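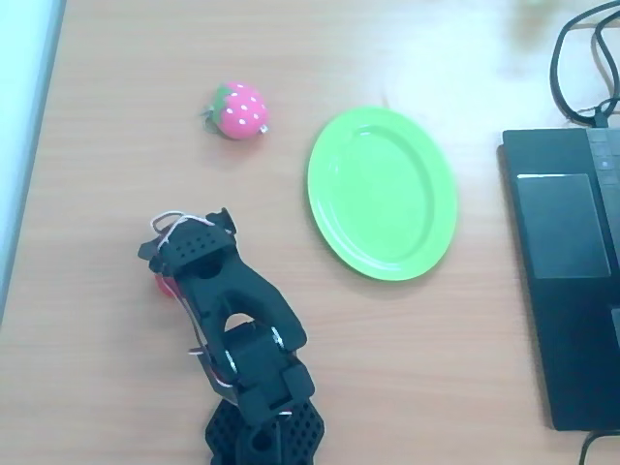

いちごとお皿の話をします。長くなります！おままごと道具が好きな人、色合わせが好きな人、小さいものを見ると胸がぎゅっとなる人、よかったら最後まで付き合ってください

まずいちご。濃いめの明るいピンクに、白いつぶつぶが全体に散っていて、緑のへたがちゃんとギザギザしてるんです。小さな金具がついてるから、かばんや鍵につける人もいると思う。わたしは断然、食卓派です

それからお皿。ライムグリーンの楕円！つるっとしたプラスチックで、縁がちょっと立ち上がっていて、内側が浅くくぼんでる。くぼみの輪郭が一段濃い緑の輪に見えるところが、もう、好き

このふたつは別々に家に来ました。いちごは5月、お皿はついこの間。セットじゃないのに並べたら最初から知り合いみたいな顔をしていて、それでこの連投です

いちごの出どころはZoltulham。駅から川のほうに歩いて、自転車屋の角を曲がった先にある雑貨店です。入口が狭くて、中に入ると奥にもう一部屋ある、あの造りだけでわくわくする

Zoltulhamのレジ横には、果物や野菜の小さいのがごちゃっと入ったかごがあって、わたしはあそこで毎回足が止まる。ぶどう、レモン、なす、なぜか食パン。その中にこのピンクがいて、目が合いました（目はないです）

値段は200円。レジに持っていくまでに一回かごに戻して、店を一周して、また戻ってきて買いました。200円でこんなに迷う大人。でも迷ってる時間も楽しいんだよなあ

本物のいちごって、よく見るとつぶは黄色っぽかったり赤かったり茶色かったりするでしょう。白い点にするのは絵本やおもちゃの約束ごとですよね。あの割り切りがたまらなく好きで、白い点がついてるだけで丸いピンクが「いちごです！」って名乗ってくる

水玉って言われたら水玉なんですよ。でも緑のへたが端に来た瞬間、果物になる。へたってすごい。へたを考えたおもちゃの人たち全員に拍手したい

ピンクのいちごについては、赤派の友人から毎回ひとこと言われます。「熟してない」って。いいんです、うちのいちごは年中この色で、年中食べごろなので

お皿の話。Dimitrovという喫茶店があって、月に一度、店先に古い食器や台所の細々したものを並べる日があるんです。お目当てはコーヒーゼリーだったのに、ゼリーを待つ間に箱をのぞいたのが運のつき

箱の中身は、柄のとれかけた計量スプーン、重ねたココット、だれかの旅行土産っぽい豆皿。そのいちばん下にライムグリーンがのぞいてた。引っぱり出したら楕円で、声が出ました

丸いお皿だったら、たぶん買ってないです。楕円だから連れて帰った。楕円のお皿って、置く向きで気分が変わるんですよ。横に置くと「お昼ごはんですよ」、縦に置くと「ちょっと気取ったデザートです」になる

斜めに置くとさらにいい！きっちりまっすぐだと給食っぽさが出るところ、少し傾けるだけで急に、さっきまで誰かがいたテーブルになる。これは前に小さな食卓の撮影を習いに行ったとき覚えて、以来ずっとやってます

いちごのへたも同じで、上に向けて立てるより、ころんと横に倒して葉っぱを左に向けるほうが断然かわいい。立ってるいちごは看板、寝てるいちごはおやつ

ここから色の話をさせてください。ピンクと緑の組み合わせって、一歩まちがえると桜餅になるんです。桜餅も大好きなんだけど、いちごを桜餅にしたくない日もある

ライムグリーンが効くのは、黄色が入ってるからだと思ってます。縁に光が当たったところなんてほとんど黄緑で、いちごのへたの緑とはだいぶ違う。この「同じ緑なのに揃ってない」感じがすごくよくて！

へたと同じ緑のお皿だったら、葉っぱの続きみたいに見えてお皿が負けちゃう。白いお皿だと今度はつぶつぶの白と仲良くなりすぎる。ライムグリーンは、いちごのピンクをぐいっと前に出してくれる

ちなみに過去に試したお皿たち。水色→夏休みのプールの売店。黄色→お弁当。えんじ→急に法事。えんじは本当に法事でした、ごめんねえんじ

そして木のテーブル。うすい橙色がかった明るい木目で、すじがまっすぐ横に通ってるやつ。おままごと道具って色が強いから、下が木だと一気に落ち着くんですよね。木目がおとなしいとなおよし

白いテーブルクロスも好きなんだけど、クロスの上だとピンクも緑も浮いてしまって、お店のカタログみたいになる。木の上だと「家にある」感じになる。わたしがほしいのは家にある感じのほう

横に流れる木目の上に縦長の楕円を置くと、線と形がぶつかって気持ちいいんです。これは全員に一度やってみてほしい。お菓子の空き箱のふたでも、カレー皿でもいいので

光の話も少しだけ。上からの明かりがテーブルに当たると、木が白っぽく飛んで木目が薄くなるところが出ますよね。前はあれがいやで、カーテンを引いたりトレーシングペーパーを貼ったりしてたんですけど

最近はむしろ好きになってきました。朝の台所で、パンを焼いてるときの机ってああいう色してませんか？ピカッとしてるところがあると、お皿の縁のつやも嬉しそうに見える

つや、大事！プラスチックのお皿は縁が光ってなんぼです。拭くときは乾いた柔らかい布で、くぼみのふちに沿ってぐるっと。ティッシュでごしごしやると細かい傷がつくので、わたしはめがね拭きを一枚お皿専用にしてます

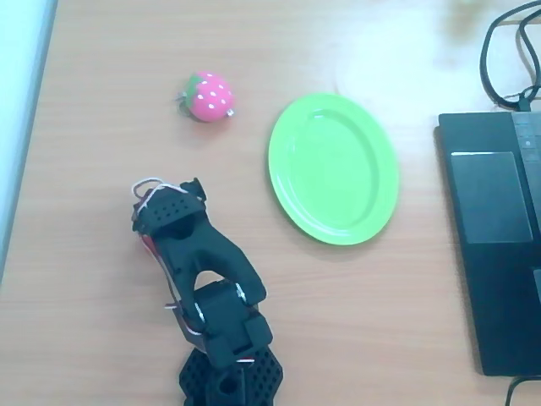 いちごとライムグリーンの楕円皿。まだのせてません、のせる前のこの距離がいい

そう、のせる前！わたしはこの、いちごとお皿が少し離れてる状態がいちばん好きかもしれない。あいだに木がそのまま見えていて、これからおやつになるぞ、という時間

おままごとって、食べるまねよりも用意のほうがずっと長いじゃないですか。小さい頃のわたしは、お皿を並べて、並べ直して、お客さんの席を決めて、そこで夕ごはんの時間になって終わってました。一回も食べてない

でもそれで満足だったんですよね。準備だけで一日遊べた。いまも休みの日にほぼ同じことをしてるので、人は変わらない

影もいいんです。いちごの下にできる、うすい灰色の影。これがあるだけで、ちゃんとそこに重さがあるように見える。お皿のほうにもやわらかい影が出ていて、つるつるのプラスチックが急におだやかな顔になる

Dimitrovの店先の日は今月もあったので、昨日ゼリーを食べに（ゼリーを食べに、です）行ってきました。箱はのぞいた。のぞいたけど買ってない。えらい

買ってないけど、すごくいい豆皿があって、帰り道ずっと豆皿のことを考えていました。白に紺のふちどり。あの上に小さいレモンをのせたら……という話は、また別の日に

ここで道具のしまい方について聞かれたので書きます。うちは幅70センチの棚の、下から二段目がおままごと段です。上の段が本物の食器なので、たまに寝ぼけて小さいお皿のほうに手が伸びる

果物は浅い木箱にごろごろ入れてます。きれいに並べるとかえって出しにくいし、ふたを開けたときの「わっ」がなくなるので。お皿は立てずに重ねて、あいだに薄い紙を一枚。つやのあるものはこれだけで全然ちがう

金具つきの子たちは要注意で、金具がほかの果物に当たると塗りが傷むことがあります。わたしは小さな巾着に入れてから箱へ。いちごだけ寝室つき、みたいな待遇です

おままごと段の番号札もつけてます。Dulineという名前で、うちにある小さい食卓の道具を一つずつ紹介する冊子を作っていて、その整理用。Dulineは最初、線（ライン）が二本の表紙だったからなんとなくそう呼んだだけで、深い意味はないです

いちごがDulineの81番、ライムのお皿が83番。間の82番は何かというと、ミニチュアのフライ返しです。なんで間にフライ返しが入っちゃったかな！いちごとお皿、隣どうしにしたかった！

番号を入れ替えればいいじゃんと言われたんですが、一度ふった番号は動かさない決まりにしてるんです（自分で決めた）。なので冊子では、見開きの左に81番、右に83番を置いて、フライ返しには次のページで堂々と一人で立ってもらいます

おやつ遊びの話に戻ります。いちごの相棒に何がいいか、ずっと考えていて。今の第一候補は、本物のOreo。大きさが全然合わないんですけど、黒っぽい丸とピンクの並びって強くないですか

本物のお菓子とおもちゃの果物をまぜるの、やる前は抵抗があったんです。どっちかに揃えるべきかなって。でもやってみると、本物のほうが急におもちゃっぽく見えてきて、それがすごく面白い

難点は、本物のほうがだんだん減ることです。並べてるうちに減る。最後はいちごだけ残る。犯人はわたし

お子さんと遊ぶ人向けにひとつ。金具のついた小さいものは、口に入れる年ごろの子には渡さないでくださいね。うちは姪が来る日は、いちごは棚の上の段に避難します。かわりに布の大きいにんじんが出動する

姪はにんじんを煮るのが得意で、毎回かならず「あつい、あつい」とお皿に移してくれます。お皿はライムグリーンを渡したら即採用でした。にんじんが楕円からはみ出してたけど、本人は満足そうだった

お皿の好みって小さい子のほうがはっきりしてますよね。出した瞬間に「これ」って決めて、もう動かない。200円のいちごをかごに戻して店を一周する大人とは大違い

色合わせのコツをもう少し詳しく、という返信をもらったので、わたしのやり方を。まず主役を一つだけ決めて置く。次にお皿の候補を全部、主役のとなりに順番に置いてみる。上にのせるのはそのあと

いきなりのせると、お皿の色が主役の色に引っぱられて、よくわからなくなるんです。となりに置くと、お互いの色がちゃんと見える。さっきの二枚目くらい離すとちょうどいいです

迷ったら少し目を細めてみてください。細かい形が消えて、ピンクのかたまりと緑のかたまりだけになるので、合う合わないがすぐわかる。電車ではやらないほうがいいです、向かいの人がびっくりする

あと昼と夜でも見てみて！うちの台所は昼間だと少し青っぽくて、ライムグリーンがすっきり見えるんですが、夜の電球の下だとぐっと黄色に寄ってレモンみたいになる。同じお皿で二度楽しい

いちごのピンクも、夜は少しサーモンっぽくなります。冷えた感じのする昼のピンクのほうがわたしは好み。みなさんはどっち派ですか。返信で教えてほしいです、読みます

「どこで同じいちごが買えますか」とも聞かれたんですが、Zoltulhamのかごは入れ替わりが激しくて、先週のぞいたときは、いちごの場所が全部みかんになってました。みかんもかわいかった。網に入ってるやつ

似たものを探すなら、雑貨店のキーホルダーの棚を見るのがおすすめ。おもちゃ売り場のおままごとコーナーばかり見てると、この大きさの果物になかなか会えないんです。文房具屋さんのかばん飾りのところも意外といる

お皿のほうは、もう出会い頭としか……。楕円のプラ皿、昔はもっとあった気がするんだけどな。実家の食器棚の奥とか、一度のぞいてみてください。うちの母は「そんなの捨てたわよ」と言いました。泣いた

そういえば、いちごって買う時期でも見え方が変わる気がする。5月に家に来たときは、ちょうど本物のいちごがお店から減っていく頃で、入れ替わりに一粒来てくれたみたいで嬉しかったんです

今はもう、ぶどうと梨の季節。でもうちのテーブルにはいちご。季節はずれのものがどんと机にいるの、ちょっとぜいたくな感じがして好きです

Dulineの次号は「緑のお皿だけ」特集にしようかと思っています。ライムグリーンのほかに、深緑の角皿と、抹茶色の小鉢と、あと緑と言い張れば緑の青い皿がある。最後のは怒られそう

表紙はもう決めました。木の机に、楕円を少し斜めに置いて、いちごは少し離して左側。題字は手書き。へたの色のペンを買いに行かないといけないんですが、あの緑、ありそうで売ってないんですよね

ペン売り場で試し書きの紙がへた色だらけになりそう。そのときは報告します

2021年9月11日、土曜日の朝からずっといちごの話をしてました。読んでくれた人ありがとう！みんなの家の小さい果物も見せてください。お皿つきだと飛び上がって喜びます

追記。82番のフライ返しを見たいという返信がすでに何件か来ていて、動揺しています。明日撮ります。お皿は何色がいいですか？えんじ以外で！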